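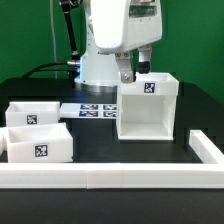
White robotic arm on a black tabletop, green backdrop behind.

The $21 Difference: Matúš Štefanec on Club Jerseys
Aug 4, 2023

Matúš Štefanec would like me to believe that a hobby club needs a performance jersey. I went to see him doubting it, and I still mostly do, but he put up a better fight than I expected.

His company, Grakura, prints and sews team wear for people who race small cars, fly small planes and stand behind folding tables for most of a Saturday-sized day doing either. The regular cotton T-shirt is still in the catalog. The thing he wants to talk about is the Ferkley, a polyester jersey with a collar and a zippered chest pocket, dyed edge to edge with the club's colors. It costs $21 more than the tee.

I asked what the $21 buys. "You get a garment where the print is in the fiber and can't crack," he said. "On a cotton shirt the ink sits on top. You wash it hot, you iron over it, and it goes. With the Ferkley there is nothing on top to go."

That part is fair enough. Dye sublimation really does color the fiber, and it's why cycling jerseys look the way they do. But plenty of screen prints last for years if you turn the shirt inside out and keep it away from the iron, and I said so. I have one from a swap meet that is older than my truck.

"Then you are careful," Štefanec said. "My customers are not careful. They wipe their hands on it." 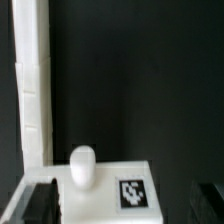
The hang tag also says the jersey "keeps drivers cooler and more focused." I asked him where the word focused came from. He laughed and said it came from marketing. Had anybody measured it? They hadn't. What they had was a wear trial at a club in Sidthorpe, in which members were given free jerseys and then asked if they liked them. They liked them. I asked if any of them had been handed a plain white cotton shirt to compare it to, and he said no, they all owned plenty of those already.

"I know what you want me to say," he told me. "It's not a laboratory. It's a club. They told us the pocket was too small and we made the pocket bigger. For me this was a useful trial."

For the pocket, sure.

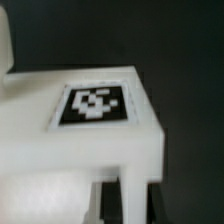

Color is where he gets specific, and where I trusted him more. Clubs tend to send in a logo pulled off a website and ask for "white and gray," which tells a print shop very little. Polyester blanks come in a hard, bluish white, and the softer whites have to be mixed and printed like any other color. The one people usually mean, he says, is closer to that block with the rounded edges, a slightly creamy off-white that looks perfectly white as long as it has dark charcoal behind it. Put the same shade beside a bright white collar and the club writes in to complain that the shirt looks old. Grakura now mails a printed swatch before any order over 8 pieces. Smaller orders get a photo by email, and he admits a photo is close to worthless for this.

Sizing was a rougher conversation. The Ferkley runs small. Štefanec calls it an athletic cut, and I pointed out that he'd described his own customers as people who sit in camping chairs eating bratwurst. He conceded that one. A relaxed version, the Jireš, is due in September at the same price, with longer sleeves and a hem you can leave untucked. Customers who bought the wrong size in the meantime can exchange it once if it hasn't been personalized. Since a driver's name across the back is the main reason to order one, that leaves out a lot of them.

"We can't sell a shirt with your name on it to another man," he said.

No, but you can print a decent size chart. The current one gives chest width and nothing else. He wrote something down when I said it, so maybe that will change too.
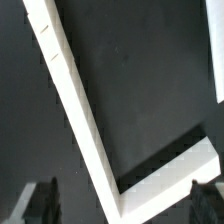 L-shaped white frame on a dark gray surface.

He says Grakura has shipped 3,413 of the Ferkley jerseys so far, and that returns for print damage are "almost zero." I asked to see the returns figure. He said he'd have to look it up, and as of this writing I haven't received it. The print warranty is 5 years, which sounds generous until you read that it excludes bleach, fabric softener, tumble drying and fuel. I brought up the fuel. A good share of his customers run nitro.

"Fuel will ruin any shirt," he said. Cotton included? "Cotton included. But the cotton one you throw away and you don't call me."

I asked what he wears to the track himself. He had on a gray Grakura tee, the cotton one, with a small crack running through the G. He said the jerseys were all out on loan to dealers.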